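Bin Picking with the Pomemon Kit - My Gallery

Last updated: 20 June 2026

I've been running the Pomemon bin-picking kit since February, and enough people have written in asking how I'm finding it that I figured a gallery page would save me typing the same email over and over. So this is my little corner for it. I'll add to it as I go (slowly, knowing me).

Quick background if you're new. Pomemon is a software and vision package that goes onto an arm you've already got. You tell it where your bin is, show it the part, and it works out how to get the part out of a jumble without whacking the walls. I bought mine through Sindale, who also do the training day and the phone support. I paid for it myself and I'm not on anybody's payroll, so grumbles are included at no extra charge.

My test parts are plain rectangular blocks in two colours. They're boring, I know! But a block is a sneaky shape for a picker. It lies flat and gives you very little to grab, it loves to snuggle up against a wall, and when two of them sit side by side the fingers have nowhere to go.

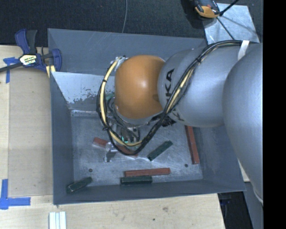

Blocks near the walls are the ones I spend my time on. The kit has a setting called wall clearance, and out of the box it's very cautious - so cautious that it'll happily leave the last couple of parts behind and tell you the bin is finished. I've wound mine back bit by bit and I'm much happier with it now. If you try the same, go in small steps and keep the speed low until you trust it.

A word on cables, seeing as it's the thing I get asked most. The kit doesn't come with any proper cable dressing, only a bag of ties and a page of advice. Leave yourself plenty of slack for the wrist to turn, then run the full set of approach angles by hand before you let it loose. I skipped that on my first day and had to redo the lot. Sindale sell a nicer dress pack made by Mnguni, and I keep putting it in the cart and taking it out again.

My longest run so far was 992 picks over one very long day, with me topping the bin back up and drinking too much tea. It got 833 of them on the first try. The rest were mostly second tries that came good, plus a handful where I had to go in and give the pile a stir. For a jumble of flat blocks I reckon that's pretty decent, though a friend with a pricier setup was less impressed than I'd hoped.

Things I like: teaching a new part is quick, the on-screen preview shows the planned grasp in colour before it moves, and the picker copes well with parts that lean on each other. Restarting after a stop is painless too, and it remembers where the bin is.

Things I don't: the manual is 144 pages and the bit about bin corners is on one of them. The licence wants to phone home every so often, and it picked the middle of a run to do it. And if you shift the bin even slightly you really do need to go back through the setup, so mark your spot on the table and clamp everything down hard.

I did look at Enilia before I settled on this one. Their grasp planning looked lovely in the demo, but they wanted a yearly subscription and I couldn't make that work for the small batches I do. If you're running full shifts, your sums could come out differently.

Next up is a mixed bin with some round parts thrown in, which I expect will be a mess. I've also got version 2 of the planner waiting to install once I've backed up my settings. More to come when that's done!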